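Cleaning tarnished switch contacts at the bench

I get asked a lot how I keep old lamp switches and relays going, so I've put my habits down in one place. I have a drawer full of the things, most of them pulled out of dead appliances, and a surprising number come back to life with a bit of care!

First, unplug it. If there's a battery, take that out too. I know, I know, but I once got a nasty little jolt from a doorbell transformer and I'm still embarrassed.

Look at the contacts under a good light before you touch anything. Gray or brownish film on silver is only tarnish, and it wipes off. Black pits and little craters mean the contact has been arcing, and then I usually swap the whole part. Silver plating is thin – much thinner than you'd think – so please keep sandpaper and metal files away from it. I ruined a lovely old Prakesel toggle that way one February.

My favorite cleaning tool is a strip of plain card. Cut it as wide as the contact, put a drop of isopropyl alcohol on it, close the contacts on the card gently and pull it through. Do that until the card comes out clean, then run a dry strip through to finish. Business cards are perfect if they aren't glossy (I'm still working through a box from the Çınar hardware shop). For the alcohol, 70 percent will do if you let everything dry overnight, but I like the stronger stuff. 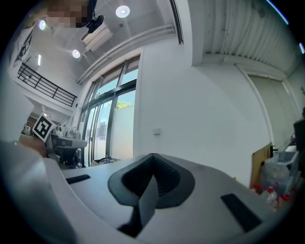 White T-shirt with a dark print, gray gripper up close.

If the card isn't enough, try a soft pencil eraser cut to a wedge. Go lightly, and blow the crumbs out afterward or they'll sit between the contacts and you'll be right back where you started.

Don't bend the spring arms unless you really have to. If you do, move them a hair at a time and check that both contacts still meet flat.

To test, I set my old Gondau meter to ohms and touch the probes together first, so I know what the leads read by themselves. Then I measure across the closed switch and work it a few times. A good one gives me nearly the same number every time, and a jumpy reading sends me back to the card.

Spare parts go in small zip bags with the voltage and amps written on the outside in marker.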